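**Service notice applies to this product. Read "Known fault: open-travel overrun" before first power-up.**

# Bosell 21 Parallel Gripper, two-finger, electric

The Bosell 21 is a two-finger parallel gripper for light assembly and bin work. Both fingers run on a common spindle and move symmetrically about the tool centerline. The unit ships with the wrist camera bracket, the finger set, one cable and the matching simulation model.

| Item | Value |
|---|---|
| Order number, gripper | 2413 |
| Order number, replacement finger pair | 227 |
| Drive | Electric, spindle |
| Finger type | Block, recessed inner face |
| Position feedback | Absolute encoder, motor side |
| End-of-travel detection | Motor current |
| Firmware affected by notice | Builds before 476 |
| Firmware corrected | Build 476 and later |

## Known fault: open-travel overrun

Grippers running firmware older than build 476 can drive past the open limit after a protective stop. The controller clears the stop, reloads the last position command and resumes travel before the encoder offset has been restored. If the last command was "open", the fingers continue outward until the carriage meets the mechanical end block.

The overrun is short. The motor current limit stops the carriage, but the limit is set for gripping force, and repeated contact at that force loosens the end block screws. Once the block has shifted, the indicated opening no longer matches the true opening. The gripper then reports "fully open" at a position outside the rated stroke, and no error is raised.

Two hazards follow:

- The outer faces of the fingers can reach fixtures that were clear at the rated stroke. A pinch point forms between finger and fixture.
- Closing force is applied from the wrong reference. Parts may be reported as held when they are not, and may drop during a move.

Do not operate an affected gripper with a person inside the working area, including at reduced speed.

## Symptoms

- A click from the gripper body on restart after a protective stop.
- "Fully open" reported later than usual in the cycle.
- Code E-OPN in the controller log, followed by a normal ready message within the same second.
- Grip confirmation with no part present.

The last symptom alone does not indicate this fault. Worn finger faces produce the same result.

## Checking the open position

The check compares the open position in the simulation model with the open position of the installed gripper. Run it in simulation first. The model uses the rated stroke and is not affected by firmware build.

1. In the simulator, load the gripper model on an empty cell. Remove any imported fixtures.
2. Select the wrist camera view and turn the tool toward a plain surface. A surface without markings makes the finger outlines easier to judge.
3. Command "open" and wait for the ready message. In the camera view the fingers should sit in the two bottom corners, at nearly the same height, with nothing between them and the recessed faces turned toward each other.

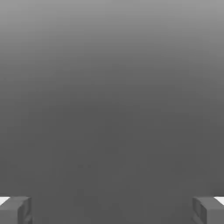
4. Save the view as the reference for the installed unit.
5. On the real cell, jog the arm to a clear position and lock out the area. Command "open" from a cold start, with no protective stop in the log.
6. Compare the live view with the reference. Both fingers should show the same amount of inner face as in the model. If either finger sits farther out, or is no longer visible, remove the gripper from service.
7. If the views match, check the end block screws by hand before returning the unit to use.

Finger contrast is low against dark backgrounds. Raise the display brightness before comparing. Do not change the camera angle or zoom between the two views, and do not use the comparison as a calibration. It shows a shifted end block and nothing finer.

## Correction

Install build 476 or later. The update holds all motion after a protective stop until the encoder offset has been confirmed, then requires a new position command. Restart time increases slightly.

The update does not repair a shifted end block. Units that fail step 6 must be returned to the Orkow service shop for a new block and a full stroke calibration. Field replacement of the block is not approved. Finger pair 227 can be reused if the faces are undamaged.

Cells using the Astora controller need the update on the gripper only. The controller program can stay as it is, but any routine that resumes automatically after a protective stop must be edited to send a fresh command.

## Ordering and service

New grippers with order number 2413 have shipped with the corrected firmware since June. Older stock is marked with a label on the carton and must be updated before installation.

Send log files and both camera views with the return form, addressed to Hadi Chidiac, gripper service, Orkow. Include the firmware build as read from the unit before any update.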